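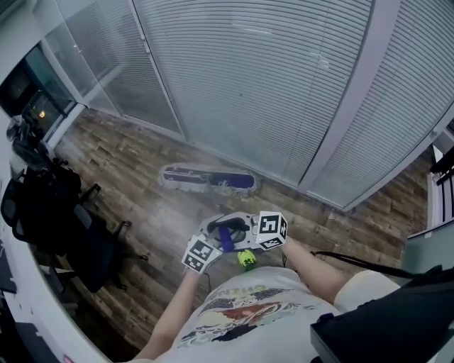
Prekside tablet: progress report to Vilela, second stage
Filed under: Grants and Reporting > Hardware
Last updated: 2023-10-07

To: Abílio Rebelo, Vilela
From: Demyd Fedoruk, Bandska

Abílio, you asked for a shorter report than last time, and for the bad news to come before the appendix. Both requests seemed fair. There is no appendix.

Where we are

The Prekside is a working tablet. I can write that sentence now without a footnote, which is a change from the first stage. The pilot batch of 80 came off the line in two lots and all of them have been handed out, bar a handful we kept back to drop, overcharge and generally mistreat. They turn on. They stay on for a school day with the screen at a sensible brightness, and for rather less than a school day with the screen at the brightness people like.

The retail target is still $169. I know you have doubts about that figure and so does our accountant, who has started pronouncing it slowly. We can hold it if the second production run goes ahead at 2,000 units and if the panel price stays where the supplier says it will. At anything much smaller we'd be selling a cheap tablet at a price that wasn't cheap, and the market has plenty of those.

What's gone well

The screen. We fought for the matte finish, lost the argument twice on cost and won it on the third go by giving up the rear camera. Not one pilot user has asked where the rear camera went. Several have asked why the front one makes them look unwell, and we are looking into the white balance.

The repairable back cover has also earned its keep. Four ordinary screws, no glue, and a battery on a connector. One of our testers in the pilot swapped her own battery at the kitchen table using our instruction sheet, then rang to tell us that steps five and six were in the wrong order. They were. The sheet has been reprinted.

Reading software is in good shape. Pages turn when told to. Library loans work on the two services we tested, and downloaded books open without a network, so long as you remembered to download them. We've had feedback on the font menu, mostly that there are too many fonts, and I've asked the software side to cut it back. They're attached to some of them, so this may take longer than the engineering.

What hasn't

The charging port. In the first lot the port sat very slightly proud of the board, and after a few weeks of being plugged in by people who were looking at something else, it began to work loose. We found it on our own test units first and in the field shortly afterwards. The fix is a bracket and a pair of solder points, both already in the second lot. Owners from the first lot have been offered a swap, and most have said yes. The rest say theirs is fine and they're used to it.

Firmware updates are the larger worry. Prokarik supplies our board support package, and the agreement was that we'd have a new build every month. We have had two since the last report. The second fixed sleep mode and broke the volume buttons, so that for nine days the Prekside could be made louder but couldn't be made quieter. We rolled it back. Prokarik have been courteous about all of it and have assigned us a named engineer, which is an improvement on the shared mailbox, and the named engineer has been very good on the days he is in.

Rolling back did at least prove the rollback works. I had been telling you that it did for most of a year on the strength of a diagram.
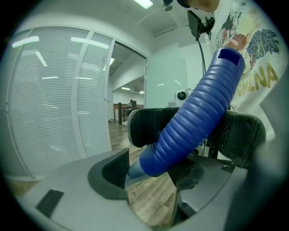 The stylus is behind as well. You'll remember it was a stretch item and we'd like to go on thinking of it as one. The digitiser layer supports it, the pen itself writes nicely in the middle of the screen, and near the edges the line wanders off by a few millimetres as though it had somewhere to be. Calibration helps a bit. My recommendation is to ship without the stylus, leave the layer in so it can be sold separately later, and take the word "pen" off the box before the box is printed.

Pilot feedback

We asked everyone in the pilot to keep a short diary. The response was good in the first week and then tapered in the way diaries do. What came back was useful all the same. People like the weight, and they like that it charges from the same lead as their phone. They dislike the start-up chime, which has been described to us as smug, and which can now be turned off.

The keyboard divided opinion. Older users found the keys generous, younger ones found them slow, and one respondent typed her entire diary on a different brand of tablet and said so. I've left her comments in the results. They were among the most thorough we received.

Sound is adequate. I won't claim more for a single speaker facing the table.

Money

We're inside the budget for this stage, narrowly. The bracket repair was not planned for and used up to 25 per cent of the contingency; the final invoice from the assembler will tell us exactly. Certification came in under the quote, a thing I've never seen before and have asked to have in writing. Travel is down to almost nothing now that the assembler will do video calls, although the calls tend to start with everybody admiring the ceiling of the assembly hall.

No request for extra funds accompanies this report. There may be one with the next, depending on the panel price, and I'd sooner mention it now than surprise you with it.

Before the next report

We need a firm answer from Prokarik on the update schedule. If it's no, we have to decide whether to pay for the work ourselves or promise buyers fewer updates, and print that promise somewhere they'll see it. I lean towards paying. A tablet at this price gets written off as landfill by most reviewers before they've opened the box, and I'd like to not hand them the headline.

We also need a case. The sample folio case is handsome and covers the power button completely. A revised one is on its way to us.

The drop tests on the second lot finish in October and I'll send the results on their own when they're in, with no covering essay. Early signs are good on corners, so-so on edges. Flat on its face onto concrete it behaves like every other tablet, and the packaging won't be suggesting otherwise.

Decisions we'd like from you, Abílio: whether Vilela is comfortable dropping the stylus from this stage, and whether the stage payment can be released on the current firmware or has to wait for the next build. If it's the latter, please let me know early in the week - I have a call with the assembler after that, and they'll ask about the deposit before they say hello.

Demyd Fedoruk
Bandska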